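Six Months With the Pleltden Wool Dryer Balls

I'll confess I bought these on a whim. Montoya had them by the register, a cotton bag of six, and I'd just used up my last dryer sheet that morning. My sister-in-law swears by them, my mother thinks they're silly, and I wanted to settle it for myself.

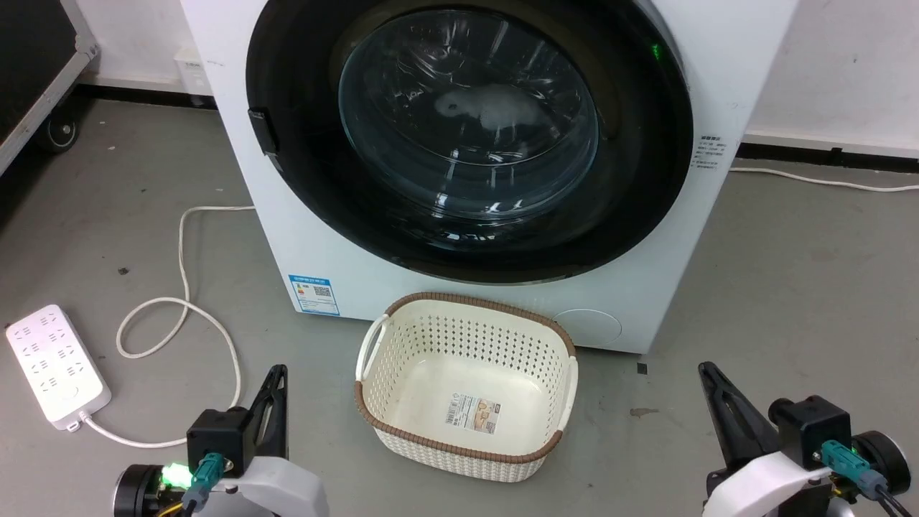
We do a lot of laundry here – two kids, a dog, and towels that seem to multiply overnight. Thick bath towels used to need a second cycle in my old Bravcombe dryer. With all six balls in, they come out done the first time, and fluffy too!

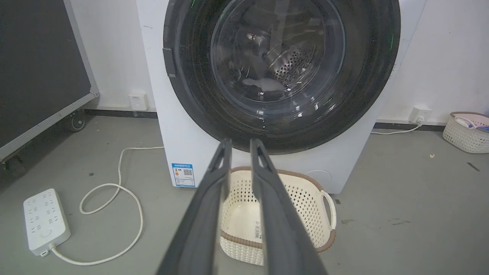
A front loader with a perforated steel drum.

Static is where I'm less thrilled. Cotton is fine, but fleece blankets still crackle, and my one polyester skirt clings like it always did. A friend told me to dampen one ball first (just under the faucet, then a good squeeze), and that helps a bit. 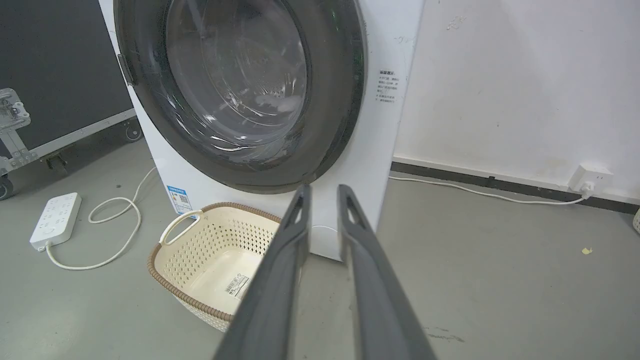 Door glass and energy label on a white washer.

They are noisy for the first few minutes, a soft thumping that sent the dog under the table in September. He's used to it now. I've also tried the Prekimley plastic ones, the spiky kind, and they were so much louder that I gave them away. 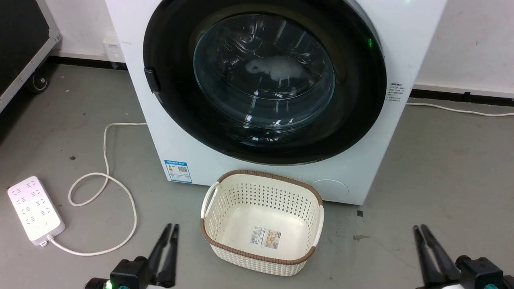

Photo: Pleltden Home Journal

The bag cost me 14 dollars, and the label promises 800 loads. I can't speak to that yet, but mine have only pilled a little and haven't shed on dark shirts. I'd buy them again for the towels alone – just keep a few dryer sheets around for the fleece.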